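Refaire un meuble de famille sans le décaper

2018-07-06

Le buffet de ma grand-mère est resté trois ans dans le garage avant que je m'en occupe. Il est en chêne, lourd, avec deux portes et un tiroir qui coince. Je voulais le décaper entièrement et le peindre. J'ai fini par faire beaucoup moins que ça.

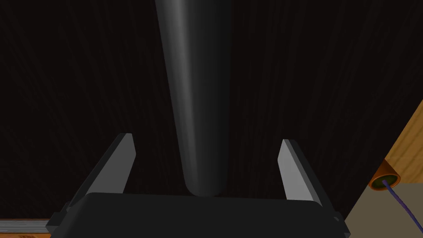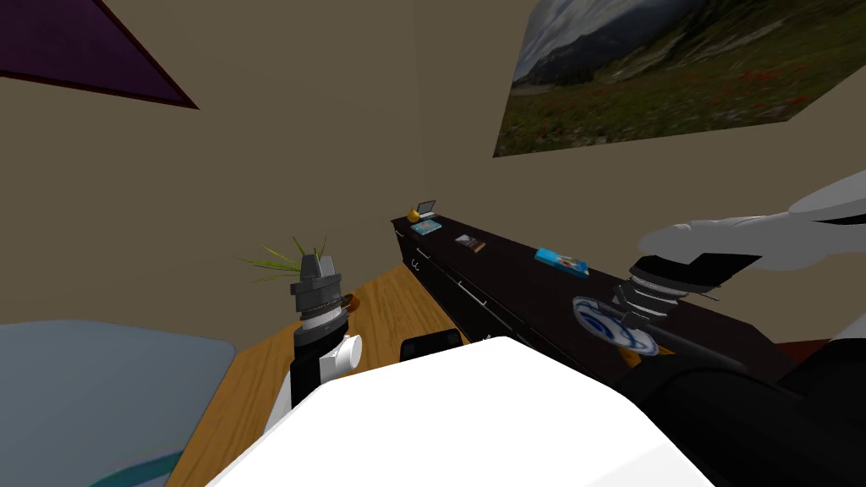
La première chose a été de savoir ce qu'il y avait dessus. Cire, vernis ou les deux. J'ai frotté un coin à l'arrière avec un chiffon et un peu d'essence de térébenthine. Le chiffon est devenu brun tout de suite, donc de la cire, et sans doute plusieurs couches. Sulastri Liew, qui tenait un atelier à Pladville et chez qui j'avais pris quelques cours, m'a déconseillé la ponceuse. D'après elle, on enlève la couleur du bois en même temps que la crasse, et on passe ensuite des semaines à essayer de la retrouver.

J'ai donc nettoyé à la main. Laine d'acier fine, térébenthine, toujours dans le sens du fil, puis un chiffon propre avant que ça sèche. J'ai mis quatre soirées pour le plateau et les côtés. Les moulures des portes ont pris le reste de la semaine, avec une vieille brosse à dents et des bâtonnets en bois. Il faut travailler fenêtre ouverte, l'odeur reste longtemps.

Le tiroir coinçait à cause des coulisses, usées d'un seul côté. J'ai collé une bande de hêtre de 2 mm à gauche, raboté un peu le dessous, passé de la bougie. Il ferme droit maintenant. Le fond était fendu et je l'ai laissé comme ça, il tient.

Pour la finition, j'ai hésité entre l'huile et la cire. L'huile résiste mieux à l'eau, mais elle prend mal sur un bois qui a été ciré, même bien nettoyé. J'ai repris de la cire en pâte, teinte chêne moyen, achetée chez Rey. Le pot m'a coûté 46 euros, ce qui est cher, mais il en reste plus de la moitié. Deux couches fines, une journée d'attente entre les deux, et un lustrage au chiffon de laine.

Il y a des choses que je ferais autrement. J'ai démonté les charnières sans repérer leur place et l'une des portes ne tombe plus tout à fait comme avant. J'ai aussi trop insisté sur une tache d'encre, à droite du plateau, et le bois est plus clair à cet endroit. Un bol posé dessus et on n'y pense plus.

Le buffet est dans la salle à manger depuis dimanche dernier. On y a rangé les assiettes et les nappes. Ma mère a reconnu la marque de brûlure du fer à repasser, que j'avais laissée exprès. Elle date d'un mois de décembre où tout le monde repassait en même temps, paraît-il.

Prochain chantier, les deux chaises qui allaient avec. Le paillage est à refaire et je n'ai jamais essayé. Si quelqu'un connaît un bon fournisseur de paille de seigle, je prends l'adresse.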